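Trorkham in two days, worth the detour or not?

mahmoud_az
Planning a trip for April and every list I read says Trorkham is "unmissable." I've been burned by that word before. We'd have two nights there between the coast and the mountains. The detour adds 6 hours on the bus each way. Is the old town really that good, or is it the same fridge magnets as everywhere else?

Catrin Parri
Went last year. The old town is pretty for one morning. After that you're walking past the same shops in the other direction. The river market is better, but go before 8 or it's all tour groups.

gijsvw
Disagree with Catrin. We stayed four nights and could have stayed longer. You have to get out of the center, though. Take the local ferry over to Barkthorpe and walk up to the fort. The ferry costs 2 and the fort was free when we went.

Catrin Parri
Fort is a wall and a parking lot, Gijs. I walked up there in the heat for that?

gijsvw
The view is the point. And there's a decent place for soup at the bottom of the steps.

loukia_m
Who is writing these lists anyway? I looked at three of them and they all had the same paragraph about "winding lanes," word for word. I don't believe half these people got off the bus. Mahmoud, 12 hours of bus for two nights sounds like a bad trade to me. What are you giving up for it?

mahmoud_az
Giving up one day at the beach and one in the mountains. The Plokia pass is supposed to cover the bus, the ferry and the museum for 16 days. Anyone used it?

gijsvw
Yes, and it paid for itself, but only because we took a lot of buses. Pick it up at the station, the desk at the airport adds a fee.

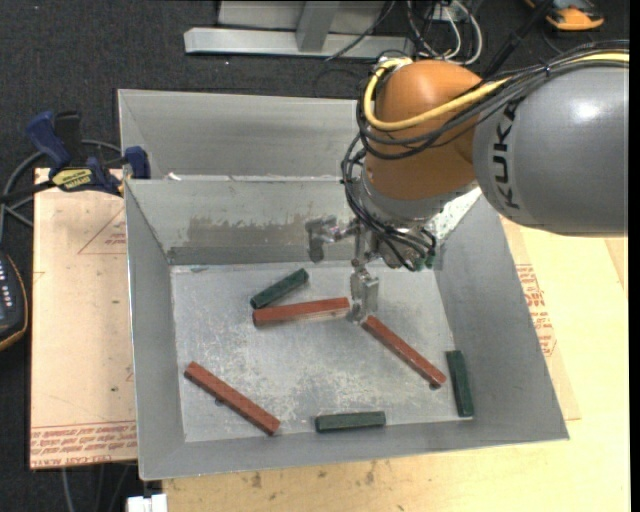
Ekkachai Ongart: The pass did not cover the express bus when I was there, only the slow one, so check that before you buy. The driver made me pay 15 on top and the woman at the station just shrugged. I'd still go to Trorkham – the food alone was better than anything on the coast – but I'd pay for each ride as I went.

gijsvw
We never got charged extra. Maybe they changed it.

loukia_m
Or maybe it depends on the driver. That's my problem with all these passes.

Catrin Parri
If you do go, don't stay on the main square. Bells all night. Guesthouse Omerović is up the hill and quiet, bring cash.

mahmoud_az
Thanks all. Leaning toward one night instead of two, and no pass. Still not sold on the fort.

Contact us | Forum rules | Copyright April 2019 | Back to top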